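Baltavis notebook, November, evening session

Carrying on from the cable work. The right shoulder joint was losing its encoder signal whenever the arm came forward past the chest. Sohail and I spent the first part of the evening with the cover off and found a connector that had only been pushed half home. Reseated it, put a tie on the loom behind it and closed up. Ran the arm through its full sweep with no drop-outs in the log.

Went on to the bed task afterwards, as planned. The basket goes on the mattress near the pillows, with the orange ball as the target. Height of the mattress was measured again and put into the setup file. The old figure was 6 mm too high, left over from before the sheet was changed to the fitted one. Reach over the mattress edge is comfortable for the arm at this distance.

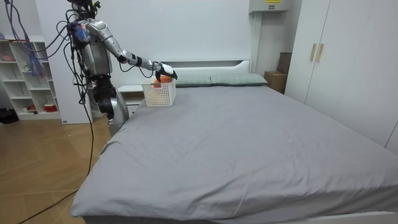 Shagufta Satti read the draft of this page and thinks we are approaching too steeply. Her note: if the hand comes down over the rim at that angle, the fingers have to open before they are clear of the sides, and you lose the margin you paid for when you moved the base closer. She would bring the wrist in flatter and open late. She also wants the speed limit written next to each run, and she is right that I left it out last time.

Tried her flatter wrist angle with the limit at 2 on the Ghumman controller scale. The path planner accepted it after I widened the elbow range. Total step count for the new path is 2,969, a bit longer than the old one, and the extra is all in the approach. I have saved it as a separate file so the steep version is still there to compare.
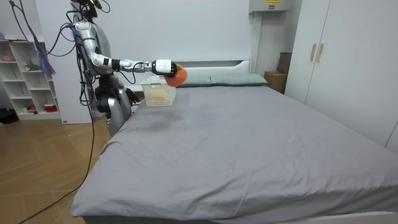
Grip force is still set by hand. I would like it read from the motor current, but the Clutix board samples too slowly for that and the filter adds more delay on top. Sohail thinks two readings averaged would do. I am not convinced, but it costs an hour to try.

To do:
Label the shoulder connector and add it to the wiring sheet.
Write the speed limit beside every run, old ones too where we know it.
Ask Etside whether the faster board fits the same mount.
Shorten the floor cable or find a better route for it.
Repeat the flat approach with the basket turned a quarter.

Powered down at 9.40 pm. Batteries for the handheld stop button are on charge by the door.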